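Subject: Re: [jarkdale-hall] Sprung floor or no sprung floor?
From: Esko Kokkonen
To: Jarkdale hall list

Kauko Jääskeläinen wrote:
> I danced at the Orkar place twice last winter and my knees still
> complain. It's a hard floor straight on concrete. If we are going to
> spend money on the Jarkdale hall at all, can we please talk about
> the floor before we talk about curtains and speakers? Also, does
> anyone have the real size? I keep hearing different numbers.

Kauko, yes, yes, yes to the floor first! I have been waiting for someone to bring this up.

The size first. I went over with the long tape and the main room comes to 2,326 square feet, not counting the stage or the little alcove where the coats go. Take off the corner by the kitchen hatch and you still have room for a very good polska evening, with a ring of chairs along the walls for the sitters and the fiddlers.

What's down there now is maple, and under the maple are old sleepers, and some of them still have a bit of give. I lifted the hatch by the stage and crawled in with a flashlight (my wife would like it known that she was against this). The two sleepers nearest the door are soft and will have to go. The rest look sound as far as I could reach. So I don't think we need a whole new floor - I think we need to pull up the door end, replace what's bad, put rubber pads under the lot and lay the same maple back down. It's beautiful wood and it has more than 425 dances in it already, going by the old door book!

Ikonen did their room this way and I loved dancing on it. You land and the floor sort of answers you. Fast waltzes are a joy, and I could do the stairs the next morning without holding the rail. They finished it with plain oil, a thin coat each June, and no wax at all. Wax is lovely for one evening and then somebody in leather soles goes over on a turn.

Justa brought up vinyl or carpet tile for the side room, where the beginners meet and the kids end up playing. I'd be happy with either one there. Vinyl is easy to mop after the coffee break, and you can slide a foot on it. Carpet is kinder on bare knees but it grabs the shoe, and I would never teach a pivot on it. If we go with vinyl, let's get the thick kind with a cushion layer and try a piece under our own feet before we order.

I can give 4 evenings to the door end if two more people come with pry bars. Please number the boards on the back as they come up, in pencil, left to right from the stage. Marker bleeds through the oil.

Esko
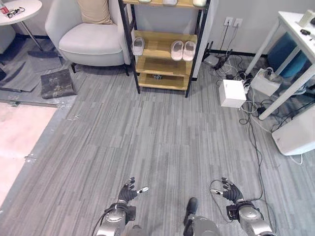
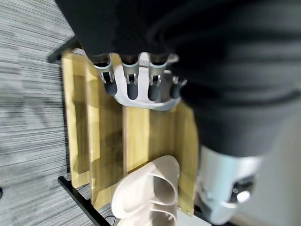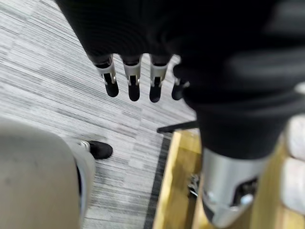 Robot hands over the floor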